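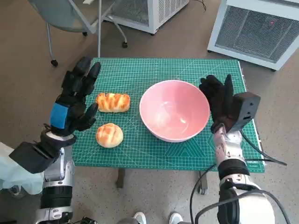
Regulars at Koka's oldest bakery say the price of a plain bun has gone up twice since June, and most of them don't believe flour is the reason. One wanted to know why the loaves got smaller in the same month.

Widmer, the chain that bought the bakery last year, blames its grain supplier, Marnico. Marnico says its rates to bakeries rose by 26 cents a sack. Spread over the 137 buns Widmer says it gets from a sack, that's a fifth of a cent each. The bun went up by 15.

Asked about the gap, Widmer pointed to "wider pressures" and sent a two-page flyer on its commitment to local bread. The flyer doesn't mention prices. It does say the chain sells nearly 4,000 loaves a week across the Koka and Sanow stores, a figure it wouldn't break down by store - or by size of loaf.

The town council has a petition with 356 names asking for weights to be printed on shelf labels. Widmer says it is "open to the idea," the same words it used about longer opening hours in spring. The hours haven't changed.

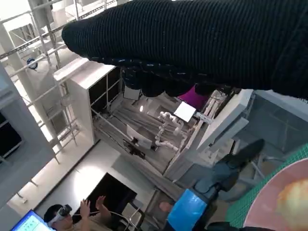
## What happens next

The council takes up the petition at 7 p.m. at its next meeting in Sanow. It can ask for labels but has no power to order them.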